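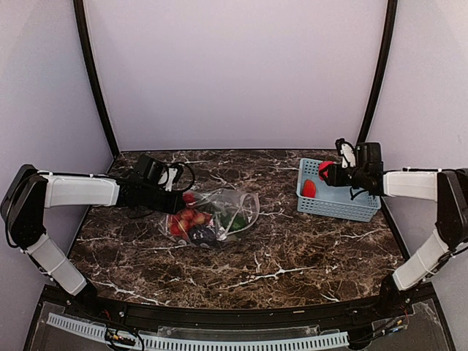 **Play produce** (also *toy fruit and veg*, *pretend groceries*, or just *play food*) is a group of small toys made to look like fruits and vegetables, mostly sold for shop and kitchen games. Usually plastic. Wood and felt kinds exist too, see Materials. Play produce is often sold or stored in clear bags and goes in and out of baskets a lot, so this article covers the bags and baskets as well.

## Contents of a typical set

No fixed list. Most sets carry some mix of:

- berries and small round fruit
- one or two "big" fruits (apple, orange, pear)
- a purple item, plum or eggplant
- greens - lettuce, pepper, broccoli, cucumber
- root vegetables, mostly carrot

Small starter sets have 11 pieces or so printed on the label, bigger tubs go to 40. Fivine sells both sizes. Kanow sells berries separate from the vegetables, which makes topping up easier after losses. Losses are normal. Strawberries and cherries go first, being the right size to roll under a stove.

Scale is all over the place. A strawberry may be nearly as big as the pepper next to it, and the eggplant smaller than either. Makers size the pieces for the hand and the mold, not for each other.

## Materials

**Hollow plastic.** The common type. Two halves joined at a seam, light, cheap, dents if stepped on. Dents pop out in warm water most of the time.

**Solid soft plastic.** Heavier, holds surface detail better. Picks up lint.

**Wood.** Painted, often cut in two with a hook-and-loop dot or magnet so it can be "sliced". Should not be soaked.

**Felt.** Quiet. Hard to clean. Loses shape at the bottom of a basket.

### Surface and color

Strawberries are the piece makers take most trouble over. The seeds are done as dimples or pebbling in the mold and the color is usually sprayed, so one berry can run from yellow or orange near the top into deep red lower down. Sprayed color wears off at the tip first. Leafy and green items get ridges and a second, lighter green along an edge if the budget allows. Cheaper greens are one flat color, and children will argue over what they are meant to be.

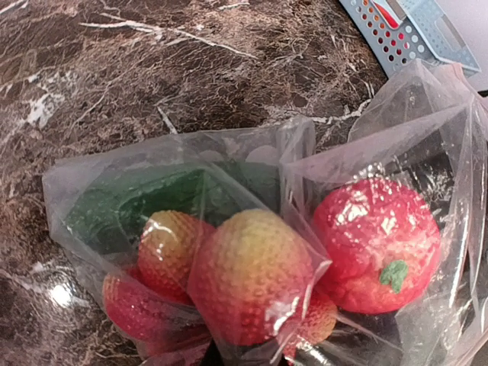
*Toy strawberries and a dark green piece in clear plastic, near a perforated basket.*

## Bagging

Clear film bags are the usual way to keep a set together. The contents show through, so nothing has to be tipped out to find the carrot. Film bags also work as part of the game - bagged goods at the till, bagged goods carried home, bagged goods put away.

Common ways to close them:

1. Gathered and twisted at the neck, no tie. Quick, comes undone by itself.
2. Folded under. Fine for light pieces.
3. Left open, which is what mostly happens.
4. Drawstring. Mesh bags only, as a rule.

Thin film creases badly and goes shiny along the creases, and after a few months it clouds. The Warraich mesh bag was brought out as a replacement and holds up longer, though small berries can poke thru the holes and pieces are harder to see. Thicker zip bags sit between the two.

Thin film bags are a suffocation hazard for babies and toddlers. Many play groups keep bagged sets on a high shelf and hand out loose pieces, or move to mesh completely.

## Baskets

The other half of the system. The most common is a small rectangular plastic one with rows of holes in the sides, same item sold for bathroom shelves and desk drawers. Pale blue, gray and white are the usual colors. Holes let water out, so the basket can double as a rinsing tray.

Filling order matters a bit:

- heavy or hard pieces at the bottom
- bagged pieces next, neck up
- felt on top, or in a seperate basket

Baskets without a handle stack better. Ones with a folding handle get used more in shop games, for obvious reasons. Pladov makes a shallow type that fits two bags side by side, and a deep type where everything ends up at the bottom in one heap.

## Cleaning

Plastic pieces: warm water, dish soap, soft brush in the dimples. Squeeze hollow ones to check for water inside and dry seam down. Wood: damp cloth only. Felt: spot clean. Bags are wiped or replaced, they are not really worth washing.

On stone counters and polished tables round pieces roll, so sorting is best done on a towel or straight from bag to basket.

## Use in sorting games

Sorting by color, by fruit or vegetable, by size. Also "put away the shopping", in which bags go from counter to basket. The tomato question (fruit or vegetable) comes up every time. Most sets print it with the vegetables.

## Collecting

Minor. Older hollow sets with the original header card turn up at yard sales, mostly incomplete. One early Kanow catalog lists almost 800 separate pieces, counting color variants.

## See also

- Play kitchen
- Toy cash register
- Produce bag
- Storage basket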